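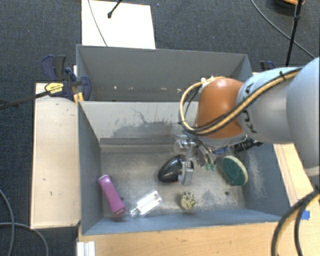
Yolotzin Tapia
pull the carpet. all of it. dark blue-gray hides everything, you'll vacuum once a month and think it's fine and it is not fine

Ngân Dương
Original poster
ok but pull it and put down what. landlord says anything glued is on me when the lease is up. 570 sq ft, concrete slab under. one corner already lifting by the loading door and I stuck it down with tape in May, tape lasted maybe a week

Higinio Sandoval
Disagree with Yolotzin. Commercial carpet on a slab is the best thing that ever happened to my knees. Did six years on bare concrete before we moved to the Varela building and I'd go home and lie on the kitchen floor. Keep the carpet, buy a better vacuum.

Yolotzin Tapia
that's what mats are for

Higinio Sandoval
Mats curl. Mats slide. Carts hate mats.

Ngân Dương
Original poster
is it tiles or a roll, how do I even tell. no seams I can find except along the one wall

Oda Magnusson
Lift it at the corner where it's already loose. Tile has a stiff backing, kind of rubbery, and it comes up in a square. Roll goods will just keep peeling. If it's a roll and it's glued straight to the slab, budget a weekend for the scraping alone and rent the machine, do not try it by hand. I did ours at Flatetti by hand. Never again.

Also before anybody scrapes anything: how old is the building? If it's old, the black glue under there can have asbestos in it. Get a sample tested first. Not kidding.

Ngân Dương
Original poster
no idea on age. older than me. will ask

hflat_60
what did you get quoted for removal? we got nearly $3000 for a room smaller than yours and the guy wanted extra to haul it

Ngân Dương
Original poster
haven't called anyone yet, was hoping you'd all say leave it lol

Soledad Zavala
Leave it then. Seriously. Its a rental. Fix the corner, get the landlord to pay for a cleaning since its his carpet, and put something hard down only where you roll stuff. We did a strip of vinyl plank from the door to the back bench, loose lay, no glue, picked it up when we left Flilavstead and took it with us. Rest stayed carpet.

Yolotzin Tapia
loose lay over carpet?? it'll bounce and the joints will pop

Soledad Zavala
Not over the carpet. We cut the carpet out under the strip, landlord signed off in an email, we saved the piece. Should of said that.

Yolotzin Tapia
ok that's different. still say pull it. sawdust, staples, every little screw you drop is gone forever

Higinio Sandoval
A screw you drop on concrete goes under the farthest cabinet in the shop. On carpet it stays where it fell.

Yolotzin Tapia
yeah and then you find it with your foot

Oda Magnusson
Higinio is right about noise too. Ours got so loud after the carpet came up we ended up hanging moving blankets on the back wall. Looked awful, worked ok. Echo was worst on the phone.

Static is the other thing. Dry winter, nylon carpet, you'll zap yourself on anything metal. Humidifier helped some.

hflat_60
has anyone used the Zisico seam tape? hardware place here has it, wondering about lifting edges

Soledad Zavala
Used it. Fine on a flat edge. Won't hold where a cart wheel hits it sideways, for that you want a metal transition strip screwed down. Ask first about drilling the slab.

Ngân Dương
Original poster
update, talked to landlord. its tiles! he has 2 boxes of spares in the basement, same color, been there the whole time. he'll swap the bad ones by the door and says the strip is ok if I keep whatever I take up. testing the glue is on him, he grumbled but said yes

Higinio Sandoval
Good. Put the new tiles in the middle and move faded ones to the door, otherwise you get a bright patch right where everyone walks in.

Yolotzin Tapia
fine. but let them sit in the room a day before you lay them, if that basement's damp they'll be curled

Oda Magnusson
And check the arrows on the back. They all have to point the same way or go quarter turn, depends how the first guy did it.

Ngân Dương
Original poster
there's ARROWS? ok going to look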